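Altercombe Community Repair and Reuse Project
Progress report to the Senmont Fund
Second period, to the end of June

1. Summary

The project is on track against most of what we agreed with you at the start of the grant. The repair sessions are running, the tool library has opened, and the second site at Karakaya Road is in use two evenings a month. The school visits are behind, and we explain why in section 4. We are not asking for any change to the total grant, but we would like to move a small amount between budget lines (section 6).

2. Repair sessions

Sessions now run every fortnight in the lower hall at Altercombe. In the first period we closed the doors at 4pm and were still turning people away with items in their hands, so we now stop booking in at 3.15pm and use the last part of the afternoon to finish what is already on the benches. Visitors were put out by this at first. There have been fewer complaints since the notice went up on the outside door.

We logged 59 items in this period. Lamps, toasters and vacuum cleaners made up most of the electrical work. Clothing repairs were steady, mainly zips and hems, and there was more demand for darning than we had planned for. Bicycles dropped off after the spring, when the shop on Herunel Street began offering a cheap basic service. We have no wish to compete with it and now send people there for gears and brakes.

The items we could not mend mostly fell down on parts. Cordless vacuum batteries are a particular problem, as the replacement often costs nearly as much as the machine. Where an item is beyond repair we offer to strip it for spares, and most owners agree. The spares shelves are filling up and need sorting before the autumn.

3. Tool library

The tool library opened in the second month of the period. Members can borrow up to 7 tools at a time for a fortnight. The drills, the sander and the long ladder are booked almost without a break. The tile cutter has gone out twice.

Late returns were a nuisance in the first weeks. We had asked for no deposit, as set out in our application, and we would like to keep it that way. Instead we now send a text message two days before the return date, and this has brought most things back on time. One hedge trimmer has not come back and we have written it off.

The carpet cleaner was bought second-hand and needed a new hose straight away. It has worked well since, but it is heavy, and members without a car cannot easily get it home. We are looking at a trolley.

4. School visits

We had planned visits to four schools and have made two. Both went well, and the teachers have asked us back. The other two were put off by the schools themselves, one for exams and one for building work, and are now expected early in the autumn term. The sessions cover changing a plug, sewing on a button and reading the care label on a garment. Pupils liked the plug exercise best. The sewing needs more time than a single lesson allows, and next term we will offer it on its own.

5. Premises and equipment

The lease on the lower hall has been renewed on the same terms. Lighting over the sewing tables was poor and has been replaced. All portable electrical equipment was tested in this period and passed, apart from one extension lead, now thrown away.

Karakaya Road is a smaller space with no storage. Everything has to be brought in by van and taken out again on the same evening, which uses up the better part of an hour -- more if the lift is out of order. We have asked the landlord for a lockable cupboard and are waiting for a reply. 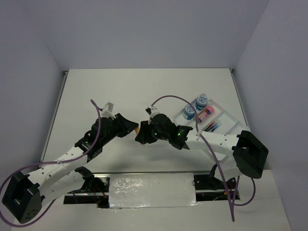
White worktop with two robot arms, walled at the back and sides.

6. Budget

Spending is close to plan. Hall hire and insurance came in as expected. Printing was under budget, as we made fewer leaflets and relied on the library noticeboards. Spare parts were over, mainly fuses, belts and sewing machine needles.

We ask for your agreement to move £1,000 from printing to parts and tools. This would cover the overspend and pay for the trolley mentioned in section 3. The total would not change.

7. Next period

- Carry out the two school visits held over from this period.
- Sort and label the spares shelves.
- Settle the question of storage at Karakaya Road -- if there is no cupboard by the autumn we will look for another room nearby.
- Run a short survey of tool library members on opening hours.

A full set of accounts will follow with the year-end report.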